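## Sorting bedroom waste before collection

Set one basket per room, 6 liters or larger, and empty it when it is 80 percent full.

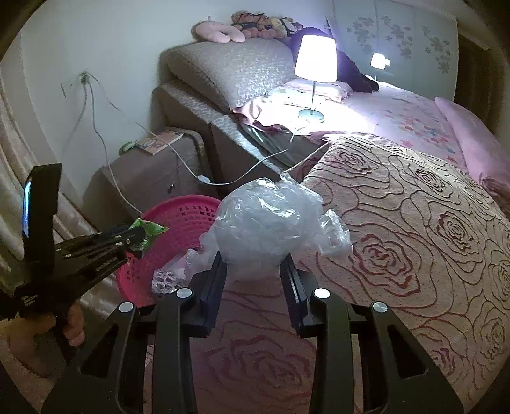

Film plastics go in a separate stream. Press the air out before storing them – a bag bunched into a rounded shape, like the translucent one over the blanket, wastes space.

Rinse and dry food film first. Tie off the sack at 62 cm.
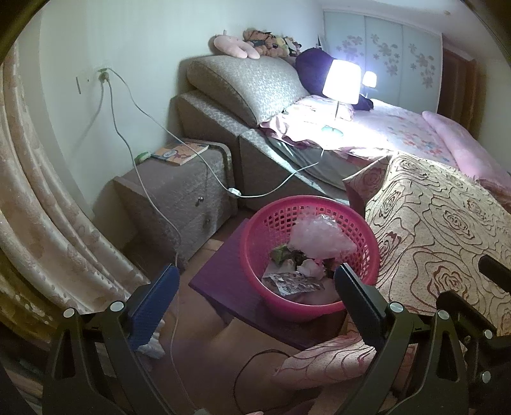
Mixed contents need a second pass. Pull tissues first, then shiny packets. In the pink basket, the clear bag goes to film, and the wadded tissue and silver-grey packet go to general waste.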